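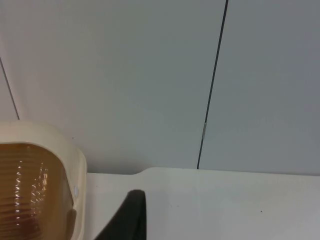
I get asked about cold-steeped black tea more than anything else I make, so I'm finally writing it all out. My aunt-in-law Vimala Nair taught me the hot version years ago and thinks this one is pure laziness. She may be right, but I drink it all summer long!

You'll need 4 heaping teaspoons of loose black tea and 900 ml of cold water (a bit under a quart). I use the Plakura jug with the built-in strainer, but a mason jar and a fine sieve will do the same job. Skip tea bags if you can – the dust in them makes everything murky.

Put the tea in the jug first, then pour the water over it slowly so the leaves get soaked all the way through. Give it one stir, put the lid on and stick it in the fridge. I do mine right before bed and strain it at breakfast. If you sleep in, don't worry, it's very forgiving.

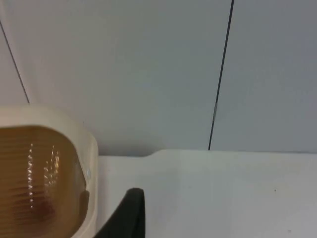 Page last changed: November

Straining is where I used to mess up. Don't squeeze the leaves! I know it feels wasteful, but you get a bitter, chalky taste that no amount of sugar will fix. Just let it drip for five minutes and walk away.

If you like it sweet, stir in syrup, because plain sugar sinks and sits there. Mine is equal parts sugar and water, heated until clear and then cooled. Kamala Poojary wrote in to say she drops two crushed cardamom pods into the jug before it goes in the fridge, and I've been doing that ever since (fish them out when you strain).

Too weak? Add another teaspoon of leaves next time and keep the hours the same. Too strong? Top it up with cold water right in the glass. It keeps for a couple of days with the lid on, and after that it starts tasting like the fridge – mine goes on the ferns.

132 shares
5 comments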